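Nov 4, 2021
Lieven Vanhove

4. The open day as an observation setting

4.1 Procedure

The observations in this section were made during the open day of the Grallance project at the Dandcombe building in Ustden. The organizers counted 800 visitors for the whole building. We do not know how many of them came to the robot room, and for this reason we make no claims about proportions. Our interest was in what people asked when they stood near two working arms, and at what moment they asked it.

A visit to the robot room took 20 minutes. The first eight minutes were a spoken introduction, given by a member of the project with the arms at rest. After this the operator began to move the arms and the guide stopped talking, unless somebody put a question. The visitors stood along a rope on the operator's side of the table. They could see the table directly, and they could also see the view from the wrist on a screen. We wrote down every question in the words of the visitor, together with the action that was being done at that time.

Two kinds of work were shown. In the first, the operator handled light gray cubes that were placed one on another, with household things close by. The cubes are plain and have no marks on them, so the small shifts between one and the next are easy to notice at the seams. In Figure 1 the two fingers are on the sides of the column, in front of a white speaker unit with a knob and buttons.
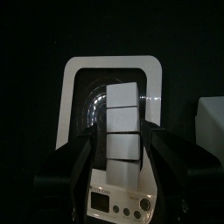
Most of the questions during the cube work were about force. Visitors wanted to know how the operator could feel how hard he was pressing, and several were surprised to hear that he could not feel it at all. He judged it with his eyes. When this was explained, the questions changed quite fast from the machine to the person: how long he had practiced, whether his hands became tired, whether he played video games as a child. We had not expected this change and our form had no field for it, so these questions were first written in the margin and coded afterwards.

A smaller group of questions was about failure. Parents with children often asked what would happen if the column fell. The guides had agreed before the opening to give the same answer each time, namely that the cubes would be picked up and the work would begin again. One guide gave longer answers than the others, and we have left her replies out of the comparison in Section 5.

4.2 Objects from the kitchen and the desk

The second kind of work used a more mixed table. The things on it were of the sort that a visitor has at home – a mixing bowl, a knife block with black handles, a few blocks in plain colors. They were chosen for their shapes. A wide rim, a pour spout and a narrow handle each ask for a different approach of the fingers, and we wanted to see if visitors would remark on this without being told (Figure 2).

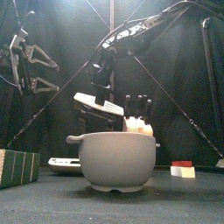
They did remark on it, but less about the shapes than we had hoped. The knives received far more attention than the bowl. Visitors asked if the robot was permitted to take a knife out, who would be responsible for an accident, and if there was a button to stop everything. The stop button was shown to each group after the first hour, when it was clear that the question would come every time. In December we will repeat the observation without the knife block, in order to learn how much of the concern about safety comes from this one object.

The position of the visitors also had an effect. From the rope, a person sees the arms from one side, and the nearer arm can easily hide the thing it is going to reach for. People at the end of the rope asked more often what the arm was doing, while those in the middle asked why. For the last three groups we changed the screen from the wrist view to a view that takes in the whole table with both arms, as in Figure 3, where a white device with a dark screen lies between the two grippers. 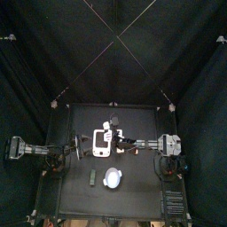
Mahsa Soltani noted in her comments on the draft that the change of view came at the same time as a change of operator, and that the two cannot be separated with so few groups. She would prefer that the last three groups be reported alone. We have followed this advice. Table 4 gives them in a separate column, and the totals in the text do not include them.

Her second point was about the silence of the guide. A group that has just listened for eight minutes may still be waiting for permission to speak, so the first questions could arrive late for a social reason. In the notes there is some support for this. Where a child asked the first question, the adults followed quickly. We therefore do not use the time to the first question as a measure of interest, and report only the content.

Contact: Grallance project office, Dandcombe, Ustden | © 2021 Grallance | Back to top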